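4.2 Operating rules for shared cells

Each folding cell was run under the Kuvico bench rules, with two changes. Arm speed was held to 80 percent of the rated limit, and a session ended after 10 failed grasps.

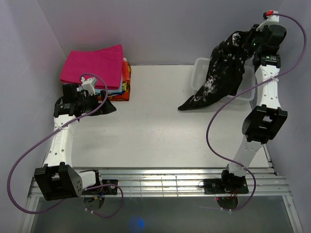 Cables must keep enough slack for full reach and are checked before each session.

Figure 2. Cell with two arms, a stack of folded cloths and a basket.

Rudd and Torres reviewed the stop logs separately. They disagreed on 9 entries, mostly over whether a snagged cloth counts as a fault. We now log it as one.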